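Nollimer Assembly to let members vote by proxy during illness

Nov 7, 2025

Members of the Nollimer Assembly who are off sick will be able to pass their vote to a colleague under new rules agreed this week. The change takes effect in December and will run as a trial until the summer recess.

Until now a member who could not get to the chamber in Driser lost their vote for as long as they were away. The only way round it was pairing, where the parties agree informally that someone on the other side will also stay out of the division. Pairing is not written into the standing orders and either side can withdraw from it without notice.

Under the trial, a member who is ill, in hospital or recovering from treatment can apply to the Presiding Officer for a proxy. The application needs a short note from a doctor, nurse or hospital. The note does not have to name the condition. If the Presiding Officer agrees, the member picks another sitting member to vote for them, who may be from any party.

A proxy will last for up to 14 sitting days and can be renewed. It will cover votes in the full chamber, including votes on the budget. It will not cover votes in select panels, secret ballots or the election of a Presiding Officer. A member who holds a proxy for one colleague cannot hold a second at the same time.

Meifang Shen, Presiding Officer of the Assembly, said: "Members fall ill like everyone else, and their constituents still expect to be counted when a vote is called. We have relied on pairing for a long time and it has mostly worked. There have also been evenings when it has not, and people have come in when they should have been at home in bed. These rules give them another choice."

The rules were drawn up after a review led by Bheki Ndlovu, the member for Driser North, who missed most of the spring sitting while recovering from surgery on his back. During that time the Assembly held two close votes on bus funding. He was paired for the first and unable to arrange a pair for the second.

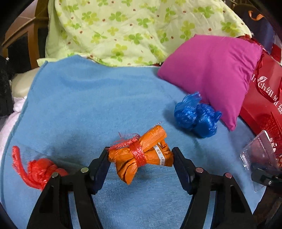 A small package wrapped in glossy orange paper.

Mr Ndlovu said: "I had people stopping my wife in the street to ask why I hadn't voted on the buses. They were right to ask. I had read the papers and I knew how I wanted to vote, but I could not sit in a car for an hour to do it. I am pleased that the parties have been able to agree on this - it took longer than I would have liked."

The review took evidence in writing from members, staff and the public. It received 794 responses, most of them from residents. A majority were in favour of proxy voting for serious illness. Opinion was more divided on shorter absences, and on whether the name of the member casting the proxy should be made public.

On that second point, the Assembly has decided in favour of publication. A list of proxies in force will be posted outside the chamber and on the Assembly website each sitting day. The voting record will show the name of the absent member with a letter P beside it. The reason for the absence will not be published unless the member asks for it to be.

Members also considered remote voting by phone or laptop. This was turned down on grounds of cost and after concerns from the clerks about how a vote would be checked if a connection dropped halfway through. The question can be looked at again when the trial is reviewed. Proxy voting needs no new equipment, and the Assembly has set aside £2000 for printing, staff training and changes to the website.

The motion was agreed without a division, though several members spoke against parts of it. Some argued that the limit on sitting days was too short for anyone having a long course of treatment, even with renewals. Others said that a member should be in the room to hear the debate before a vote is cast in their name. An amendment that would have limited proxies to members of the same party was withdrawn before it was put.

Members on parental leave are not covered by this trial. They have had a separate arrangement since the last election and that carries on as before. Members with caring duties are not covered by either scheme. The Presiding Officer has asked the clerks for a paper on this in the new year.

Guidance for members will be sent out before the trial starts. It will include the application form, a note on what counts as medical evidence and a list of questions raised during the review. Copies will be available to the public from the Assembly information desk in Driser, and a large print version can be requested.

ENDS

Notes to editors

The temporary standing order runs to fewer than 500 words and can be read in full on the Assembly website.

A report on the use of proxies will be laid before the Assembly before the summer recess. The trial will lapse at that point unless members vote to extend it.

Interviews with Meifang Shen and Bheki Ndlovu can be arranged through the Nollimer Assembly press office.

14 shares
2 comments

Related news

Bus funding: Assembly publishes revised timetable for rural routes
Public gallery in Driser to open for evening sittings
Wivetura bypass inquiry calls for written evidence
New clerk appointed to health select panel
How to petition the Nollimer Assembly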